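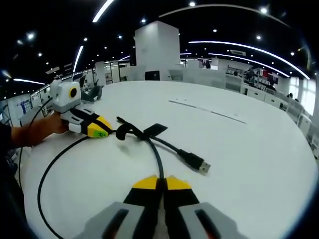 Home News Meetings Tree Map Contact

Filed under: Minutes, Fall Planting

Saltondale Street Tree Circle
Minutes of the regular meeting, 19 September 2022

We got going a few minutes after seven, once everyone had found a chair and a slice of the plum cake from Vũ Bakery, which sent over a whole tray again and has our very sincere thanks. The minutes of the last meeting were read out and accepted with one change: the tree that came down in the storm was a linden, not a hornbeam, and two members who live across from it wanted that put right.

Summer watering

It was a long dry stretch, and there was a good deal of talk about it. The young maples on Mill Street came through better than we had feared, though the three by the bus stop have brown edges and one has dropped most of its leaves. A member scratched the bark last week and found green underneath, so we agreed to leave it alone until spring and see what it does. Thank you to the households on the north side who kept the buckets going through their own vacations, swapping weeks with neighbors when they had to.

Money

The account stands at $2088, with every bill from the spring paid. The plant sale brought in $497 and the raffle brought in $276, both already included in that balance. Someone asked if we could put a little aside for stakes and ties, as we always seem to run short of ties in the middle of a planting day, and this was agreed with plenty of nodding. 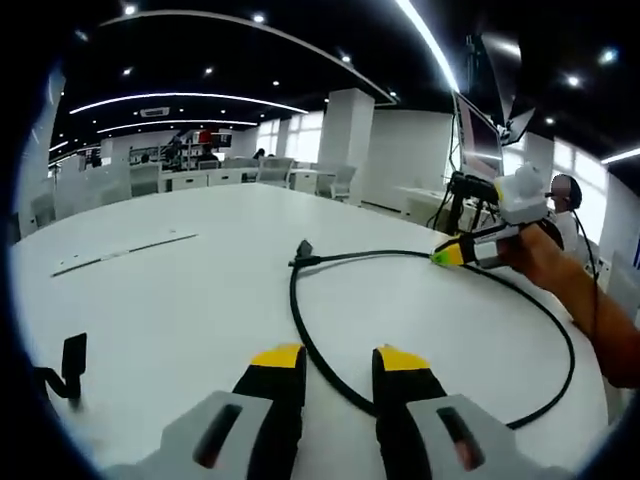
Cable looped on the round white table.

Fall planting

Darketti Nursery has offered us a choice between serviceberry and redbud for the gaps along Orchard Lane. We went back and forth on this for quite some time! Those in favor of serviceberry like the birds it brings in and the color in October. Those in favor of redbud pointed out, fairly enough, that nothing else on that stretch blooms so early, and that berries on a sidewalk are not to everyone's taste. It was put to a show of hands and serviceberry carried it. Redbud will be first in line for the corner by the school when that bed is dug over.

The holes on Orchard Lane need to be wide and not too deep, and we would like to have the mulch delivered ahead of the trees this time, please, and not dumped in front of anybody's driveway. A member with a pickup offered to move it if the delivery goes to the church lot instead.

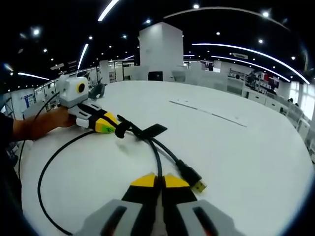 Black USB cable on the white table.

The walking leaflet

Ravetti Print sent a proof of the new tree walk leaflet. Everyone liked the cover. The map has Orchard Lane running the wrong way, and the big old sycamore behind the post office is missing altogether, which caused some dismay. Corrections go back to the printer this week, and we will ask for a slightly larger type, as several of us were holding it at arm's length.

Any other business

A neighbor has asked whether the low branch over her front steps can be taken off. We will walk by and look before calling the city. Pruning day stays in January as usual. Please bring your own gloves, and your loppers if they are sharp.

The meeting closed at a quarter to nine, and the last of the cake went home with those who stayed to stack chairs.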